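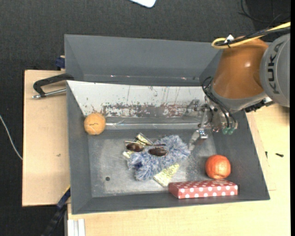 Chapter 5
When the Picking Moves Over: Automation and the People Beside It

What you will learn in this chapter
How a mixed-goods picking job is divided between people and a robot arm
Why the easy items for a person can be the hard ones for a machine
How job duties, pay grades and training change after the first year
How to interview workers about a change they are still living through

Lanying Tang picked orders by hand at the Cavcombe returns warehouse for 19 years. She could reach into a bin of mixed goods and come out with the right thing while talking to the person next to her. Ask her how she did it and she laughs. Her fingers knew, she says. They felt for the hard edge of a box, or let the soft stuff slide past, and by the time she looked down the item was already in her hand.

Think about how much is packed into that one motion! She found an object partly buried under another. She decided where to hold it, how tightly, and what would happen to everything on top when she pulled. A piece of fruit, a pair of sunglasses and a fluffy bit of cloth each call for a different grip, and she switched among them hundreds of times a shift without a pause. When Cavcombe began planning its first robot picking station, the engineers started by watching her work, and they filled two notebooks before lunch.

This chapter is about what happened next, on the floor and in the break room. Earlier chapters looked at machines that do one thing over and over, such as the Dankwa bottling line in Chapter 3, where every bottle arrives upright and at the same spot. Mixed picking is a different kind of problem, and (we think) a more exciting one. Things overlap. Soft items change shape as soon as they are touched. Thin frames offer a gripper very little to hold, and round things roll. An arm that can lift a heavy carton all day may still struggle with a scarf.

So the work at Cavcombe was split. The arm takes the bins it can handle, and people take the rest, along with any bin the arm gives up on. That second group turned out to matter a great deal. In the first full month, April, the station passed 782 bins back to people. Each one had to be looked at, sorted out and recorded with a short note on what went wrong. Tang wrote many of those notes herself, and she was good at it. "Strap caught under box" tells an engineer far more than an error code does.

By summer, note writing had become a real part of the job, with its own line in the job description. Violeta Insaurralde, the shift lead, pushed for that. She argued that the pickers were now teaching the station what to do, and that teaching is skilled work and should be paid as such. The company agreed to a new pay grade for 20 of its pickers. Others stayed in their old grade, and some of them are still unhappy about it, with good reason. We will read both sides in Section 5.3.

There were smaller changes too, the kind that rarely make it into a company report. Sore wrists became less common on the early shift. The talk between neighbors thinned out, because the new stations stand farther apart. One picker missed the rhythm of the old job so much that she asked to move to Lolline, the gift-wrap department, where everything is still done by hand. Keep an eye out for details like these as you read. They are often the first thing people mention when you ask how work has changed, and they can be hard to put in a table.

Key terms
Mixed picking: taking single items out of a bin that holds many different kinds
Handback: a bin the machine returns to a person
Grip plan: the choice of where and how to take hold of an object

Before you read
Empty a kitchen drawer or a school bag into a box. Take the items out one at a time, using only your thumb and one finger. Write down which items gave you trouble and what you did about it. Bring your list to class, as you will need it for the Trarnasport case study in Section 5.1.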